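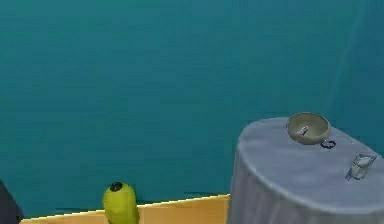
Returning to Work After a Career Break: A Study of Re-entry Programs for Women in Fludville

Final Report, Applied Business Research Project
Submitted by: Štěpánka Zeman, Juraj Paulík, Zdeňka Danko
Faculty supervisor: Jarmila Holub
Date of submission: 2024-04-19

1. Background

Women who leave paid employment for more than a year often return to lower positions than the ones they left. Employers in Fludville have responded in recent years by setting up re-entry programs, which offer a fixed period of paid work together with training and a named mentor. The programs differ in length, pay and entry requirements, and no comparison of them had been made when this project was proposed in September.

The project team studied two programs. The first is run by Oravec, a logistics and warehousing company with its main office on the east side of the city. The second is run by Odora, a maker of household cleaning products. Both companies agreed to share summary records and to pass a questionnaire to current and past participants. Neither company reviewed the findings before submission.

2. Research questions

The report addresses the following questions:

What positions do participants hold before the break, during the program and one year after it ends?
Which parts of the program do participants consider most useful?
What reasons do participants give for leaving before the program is complete?

3. Method

The questionnaire was sent to 547 women who had enrolled in either program. Completed forms were received from 363 of them. The form contained 22 items, most of them answered on a five-point scale, and two open items in which respondents could write freely. Responses were anonymous, and the companies received only totals.

The team also held 14 interviews, nine with participants and five with line managers. Interviews lasted between 30 and 50 minutes and were conducted by two team members, one asking questions and the other taking notes. Notes were coded separately by Ms. Danko and Mr. Paulík, who then met to settle differences. Where they could not agree, the passage was left out of the analysis.

A draft of the questionnaire was tested with six students from the evening program at the Warkden campus. Two items on household income were removed after the test. Respondents found the wording intrusive, and the information was not needed to answer the research questions.

4. Findings

4.1 Position and pay

Most respondents had held a supervisory or specialist post before their break. During the program, the usual placement was one grade lower. Oravec restores the earlier grade at the end of the program if the manager's assessment is favorable. Odora has no such rule, and participants there must apply for a vacancy in the ordinary way. Several interviewees at Odora described this second application as the most difficult stage of their return.

Oravec pays a monthly training allowance of 1,410 in addition to the base wage. Odora makes a single payment of 3,000 on completion. Respondents who had left the Odora program early mentioned the timing of this payment more often than its size. Childcare and travel costs began in the first week, and the payment came at the end.

4.2 Training and mentoring

Software training was rated useful by respondents in both programs. Opinion on mentoring was divided. Participants whose mentor worked in the same department gave it high ratings. Those assigned a mentor from another site reported few meetings, and in two cases the mentor had changed without notice. Line managers confirmed that mentors receive no reduction in their own workload.

4.3 Early departure

Fixed shift times were the reason given most often for leaving, followed by the care of an older relative. Lack of interest in the work itself was rarely mentioned. One former Oravec participant wrote that she would have stayed "if the late shift had been every second week and not every week."

5. Limitations

Women who left a program early were harder to reach and are likely to be underrepresented. The two employers are both large for the city, and the results should not be applied to small firms. Records from Oravec's first intake were kept on paper and could not be obtained in time, so answers about that intake rest on the questionnaire alone.

6. Recommendations

Odora should consider paying part of the completion amount during the first month. Both employers should assign mentors from the participant's own department and set aside paid hours for the purpose. Shift patterns should be stated in writing before enrollment. The team further recommends that a later student group repeat the questionnaire with the same participants after two years.

7. Acknowledgments

The team thanks Rostislav Šimek of the college library for help in locating earlier labor studies, and the women who gave their time to be interviewed. The questionnaire and the coding guide are held by the department office and may be consulted on request.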